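Thread: How many runs on the same street before it stops helping?
Outdoor driving robots > Collecting and training

kof_rosside
We are gathering driving examples for a small wheeled robot. One person steers, the robot records the front view and the steering, and the model learns from the pairs. So far I have 30 runs on residential streets and I'm wondering whether to carry on there or move. Most of it is straight road with no lane markings. The bits I care about are the close passes.
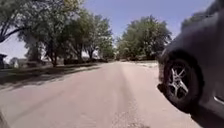 Dark car close on the right, tree shadow on the left.

Kyu-ri Oh
Keep that one. Do you tag close passes separately? With 1,000 stills of open road and 10 of a car at your elbow, the model will mostly learn to go straight.

kof_rosside
No tags yet. It all goes in one folder per run. Most of it is more like the next one, with plenty of room and the traffic a long way off.

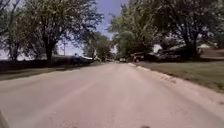
Last edited by kof_rosside in July. Reason: wrong still attached

firach_caoimhe
I'd throw out half of those. Long straights teach it very little and they slow the training down.

Kevin Ó Gríofa
Disagree. We cut our straights at Ollcombe and the robot started to weave. It had hardly any examples of doing nothing. Thin them out if you must, but keep some from each run.

firach_caoimhe
Was that the cut or your steering? If the driver wobbles, the model wobbles.

Kevin Ó Gríofa
Fair point, could be both. We changed driver the same month.

SilvanaS
Check the edges as well. Hard shadow and a pale kerb can look much the same to a small model. Have you anything with the gutter in it?

kof_rosside
Yes, a fair bit. I steer left of it and try to hold the same gap.
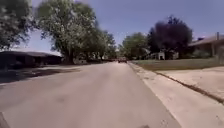
Gutter strip on the right, small vehicle far down the road.

SilvanaS
Good, but don't hold the same gap every time. Drift towards it on purpose, then record the correction. Leave the drift itself out of the training set.

Kyu-ri Oh
Agree with Silvana. I'd want 100 corrections before any new street.

kof_rosside
Right, I'll tag the close passes tonight and do corrections next. Leaving the straights in for now.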